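Search this site Enter keywords Go

Gonville Robotics Laboratory
Student Project Report: Unplanned Gripper Closure on the Two-Arm Bench
Author: Revathi Pillai
Supervisor: Gyula Lakatos

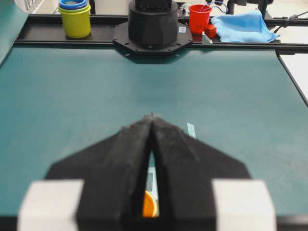 Figure 1. View from the wrist camera, fingers almost closed, with the opposite arm's base at the far side of the bench.

1. Background

The project set out to measure how reliably a Zetora gripper could pick up small coloured objects from a teal bench surface. In July, during the second week of trials, the gripper began to close without a command. The fault did not injure anyone. It was reported to the supervisor the same afternoon, and the pick-up trials were suspended until its cause had been found.

2. The fault

The fingers closed while the arm was stationary above the table and the operator was preparing the next object. The control screen continued to show the gripper as open. On two later occasions the closure took place during a downward move and the object was pushed sideways.

A series of 100 open-and-hold cycles was then run with all persons outside the marked area. The fault appeared in 6 of them. In every case the position log contained a short gap immediately before the closure.

3. Investigation

Three causes were considered: a software error, low supply voltage and a damaged signal cable. The control program was replaced by a minimal script which sent a single open command and then waited. The closures continued. The supply voltage was recorded over the same period and remained steady.

The signal cable was then flexed by hand at the wrist with the arm locked. Closure could be produced at will by bending the cable near its connector. When the outer sleeve was removed, one conductor was found to be broken inside its insulation. The Stosine driver board treated the loss of signal as a value of zero – that is, fully closed.

4. Corrective action

The cable was replaced and a strain relief clip fitted. The driver setting was changed so that loss of signal holds the last position and raises an alarm. A run of 1000 cycles was completed with the new cable and no closures were recorded.

The cable had been in use for around 3000 cycles when it failed. Inspection is now required before each block of trials, and hands must be kept clear of the fingers whenever the drive is powered, whatever state the screen displays.

5. Remaining work

The alarm has been tested only with the connector fully unplugged. An intermittent break has not yet been reproduced with the new setting.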